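Forty-nine bowls and a skeptic
July 2021

Birsen Yüksel has watched a lot of robot videos and believes few of them. She has spent 14 years fixing packaging lines, the last 3 of them at Estholm, and when the company began recording hand demonstrations for its dish-handling project, she asked to be one of the people holding the grippers.

"I wanted to see how much of it was the machine and how much was the person," she says. "So far it's mostly the person."

The method is simple to explain. You take a gripper in each hand and do the chore yourself, and the recordings go to train a model that is supposed to do it later without you. Yüksel has 1,364 recordings to her name, nearly all of bowls.

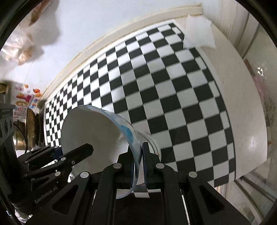
What the hands know

I asked if the grippers feel like hands. She laughed. "They feel like salad tongs. You get two fingers and no fingertips. With a bowl on its side you want to cup it, and you can't, so you pinch the rim and hope."

Her main complaint is about what gets lost. She squeezes harder when she feels a bowl start to slide, but she doubts that the model learns why. "It sees the fingers close. Does it know I was scared? Vashisht says it'll come out in the numbers. Fine, show me the numbers."

Vashisht, who runs the training side, did show her some. In the last test the robot set down 49 bowls without a drop. Yüksel points out that they were all the same bowl.

She is no kinder to remote control, which she tried at Faller. "You're steering an arm from across the room and there's a delay. I was slow and I was bad at it. Then they trained on me being slow and bad."
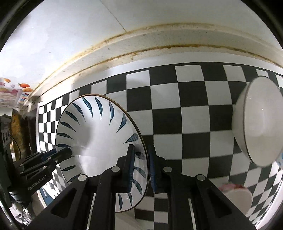
Two grippers at a patterned bowl, one of them clamped on the rim.

Would she let the finished robot loose in her own kitchen? "With the Drilley plates, the cheap ones, sure. My mother's dishes, no. Ask me again in September."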